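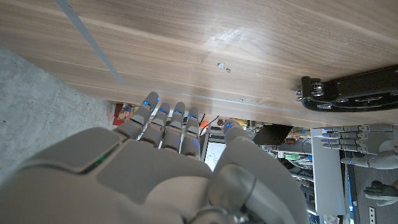

Oak shows every crumb, according to my sister, and I should have gone with the laminate like everyone else in Lakeck.

She said this over the phone, from a house with three children and no visible surfaces. I told her mine wasn't oak. I wasn't sure what it was. The fellow at Gevamard had called it 'a warm grain', and by then I'd been in the showroom so long I would have bought a coffin if it came with brackets.

It had cost me 416 dollars plus delivery, and delivery was another argument. The panel was meant to go up in the alcove and hold the good plates. I had moved the good plates out to the hallway in July to make room, and there they'd stayed, wrapped in the Fatville paper, growing older than the news.

'Is it level?' my sister asked.

I put a marble on it. The marble considered its position, then left for the laundry.

'Nearly,' I said.

She offered to send her husband over with his spirit level. He had once spent 30 minutes straightening a picture at our mother's wake, and people still spoke of the picture. I said there was no need. I folded a bus ticket, wedged it behind the left bracket and tried the marble again.

It went the other way this time – slower, I thought, and with less conviction.

I brought in the first plate.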